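Grout, again

So I'm back to the hallway bathroom floor. Those of you who have been reading since July know I swore I was done with it, and I was, for as long as it took me to get down on my knees with a flashlight looking for an earring back. The grout by the tub has cracked. It's a hairline, all the way along the side from the door to the faucet end, and now that I've seen it I can't walk in there without looking at it.

I called my friend Yupin Tanasarn, who tiled her whole downstairs by herself and has opinions. She asked what I'd used along the tub and I said grout, the same as everywhere else, and there was a long silence. I should have used caulk! The tub moves a little every time somebody fills it up and gets in, and grout doesn't stretch. I knew this. I'm sure I read it in at least two places before I started, and then I had half a bucket mixed and going stiff and I just kept going.

Anyway, the plan is to dig out that one line and caulk it. I bought a little hand saw for the job (Trekis brand, 9 dollars, came with one spare blade) and tried it out on Sunday before lunch. It works, but wow, it's slow. In 40 minutes I'd cleared a stretch as long as my forearm and put one scratch in a tile. It's a small scratch and it's behind where the trash can goes, so the trash can now lives there permanently.
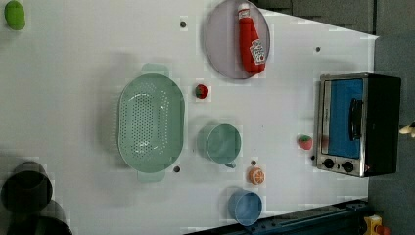 The other question is color. The grout we have is a warm gray called Rirolthorpe, and I loved it on the sample stick. On the floor it dried a good bit lighter, almost cream in the morning, and then in the evening with the overhead light on it goes kind of pinkish. The store does carry caulk in the same name, but the woman at the counter told me the caulk tends to come out closer to the stick than the grout does. So if I buy the match, it won't match. Wonderful.

I've been going back and forth between these:

Buy the Rirolthorpe caulk anyway and live with a slightly darker line along the tub.

Go plain white, so it reads as part of the tub instead of part of the floor.

Use a grout colorant on the whole floor to bring it down to the gray I wanted in the first place, and then use the matching caulk.

The third one is what I want, of course, and it's also the one that eats up an entire weekend. My neighbor Nuanchan Kongkaew did her kitchen backsplash with a colorant and it still looks great, but that's a wall. I don't know how it holds up under feet and bath mats and whatever it is my kids do in there. If you've put it on a floor, please tell me how it wore!

I'm leaning white for now. A tube is cheap, and if I hate it I can pull it out with much less sweating than the grout is costing me. I still have more than 30 inches of sawing to go before I have to decide, so there's time to talk me out of it in the comments. Also, if anyone has a trick for keeping that little blade from hopping up onto the tile, I'm listening.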